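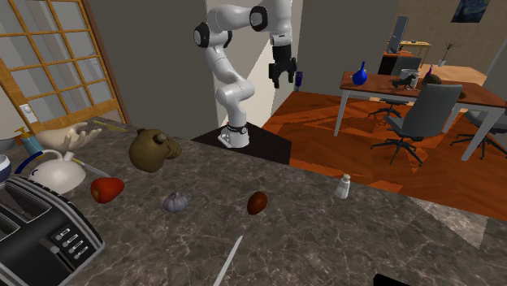 A toaster and a white jug on a marble kitchen worktop.

Breakfast habits and blood pressure: an interview with the Westis study team

The Westis Centre for Public Health has begun publishing results from its study of breakfast and blood pressure in middle-aged adults. The study followed 979 people registered with general practices in Bullora and Turcotte, all of them aged between 45 and 64 when they joined. The centre's lead investigator spoke to this bulletin on 5th July. In keeping with the centre's practice, staff are quoted by role.

Asked what had prompted the work, the lead investigator pointed to the amount of salt eaten before midday. "Most advice on salt deals with the evening meal and with takeaways," she said. "We had very little local information on bread, spreads and cereals, and these are foods that many of our patients eat every day of the year."

Participants kept a food diary for 13 weeks and measured their blood pressure at home, twice each morning, using a monitor lent by the centre. A group of 300 also gave urine samples, which allowed the team to compare what people had written down with the salt their bodies had taken in.

The comparison was not always close. "People recorded their main foods very well," the lead investigator said. "They were less careful with butter, with sauces, and with the second slice of toast. We expected some of that, and the analysis makes allowance for it."

The team found that participants who ate the saltiest breakfasts tended to have higher morning readings than those who ate the least salty ones. The difference was modest and was clearest in people who were already taking tablets for high blood pressure. It remained after weight, smoking and alcohol had been taken into account.

The lead investigator was cautious about what should be drawn from this. "We observed what people chose to eat. We did not change it," she said. "Somebody who has a salty breakfast may well have a salty lunch, and our diaries are weaker for the later part of the day. I would not want any patient to alter their treatment on the strength of this paper."

She was also asked about skipped breakfasts, which have received attention elsewhere. About 30 of those taking part seldom ate before noon - too few, in her view, to support any finding either way.

On practical advice, the centre's dietitian joined the conversation. She suggested comparing the labels of similar loaves, as the salt content can differ a good deal between them, and using unsalted butter where the taste is acceptable. "Small changes that people can keep up are the ones we recommend," she said. Anyone with kidney disease should speak to their doctor before using a salt substitute, she added, as many of these products contain potassium.

A second stage will open in September at the Altard clinic, where volunteers will be given either ordinary or reduced-salt bread without being told which. Patients of the Bullora and Turcotte practices who took part in the first stage will receive a letter with their own results and need not contact the centre.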